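Well, the broad beans are in at last! I'd meant to do them the moment the squash came out, but October got away from me, as it does. Marwan Farah lent me his dibber and I managed 79 beans before my knees gave up, in two double rows along the Otelley side. 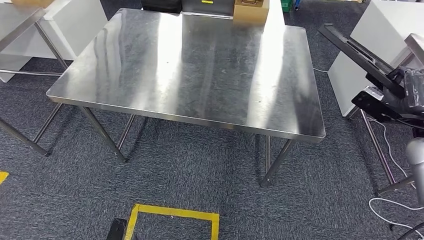 A clear table, four legs and plenty of shine.

I'm trying a variety called Grila this year, which Cinzia Dal Bello swears by (she had hers podding well before mine last year, and didn't she let me know it).

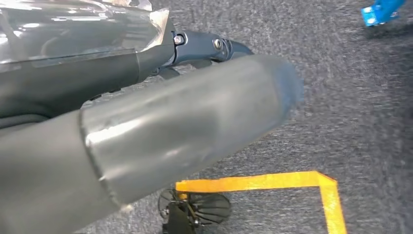
My garlic is the next job. I've got 20 cloves of it waiting in an egg box, and Chia-hao says to go deeper than I usually do, so I shall. I want the drills dead straight for once, and a smooth grey tube like that one would be just the thing to press them in with! Mine will have to be the old broom handle.

Leeks are fat, sprouts are sulking, and the pigeons have found the kale again.
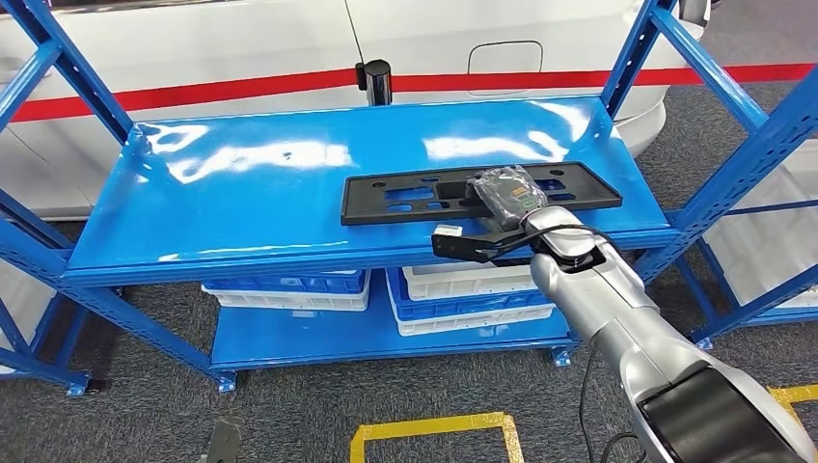 2 min read

Yu-ting has spare netting if anyone wants it, so do give her a shout. I've had mine already and the kale is under it.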